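Tendo is looking for a part-time cell keeper (20 hours per week) for the workshop in Faulkner. Start is in June.

You will take care of one arm with a two-finger gripper and a small camera at its wrist. The arm works over countertops and handles everyday things such as cups, headsets and tools. It makes up to 100 runs in a day, so small faults become big ones quickly.

**Your work in the cell**

- Wipe the camera lens and check the focus before the first run
- Look at both fingertips for wear and change them in pairs, every 700 runs at the latest
- Check the finger opening with the gauge, and write the value in the log
- Tighten the four screws of the camera mount – by hand, never with the power driver
- Follow the wrist cable with your fingers after every 10 hours of work and report any hard or flat place
- Reset the arm after a stop, and note what it was doing when it stopped

**What we ask from you**

You have repaired machines before, of any kind. Bicycles and sewing machines count. You can read a simple wiring drawing and you write clear notes in English. Programming is not needed. The first two weeks you work together with the day technician from Dosen, who built the cell.

**What we offer**

The pay is $600 per week. The workshop is on the ground floor, with parking behind the building, and the bus from Allen stops in front.

Please send a short letter and one page about your work to the Tendo office until 10 May 2018. We answer every letter – also the late ones, but then maybe the place is already taken.

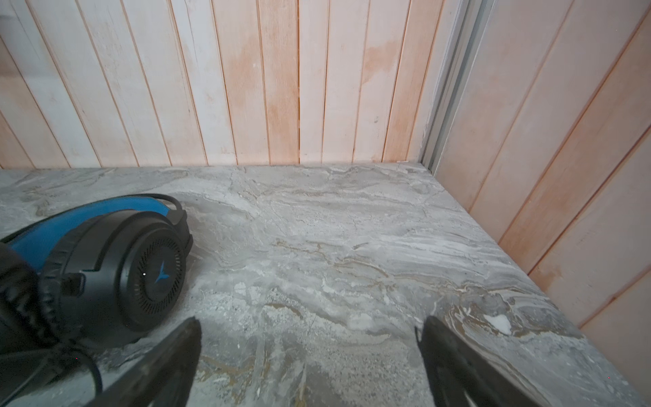 Do I need my own tools for this job?

Everything is in the cabinet next to the cell, including the gauge and the hex keys. You may bring your own screwdrivers if you prefer them, but please mark them with your name.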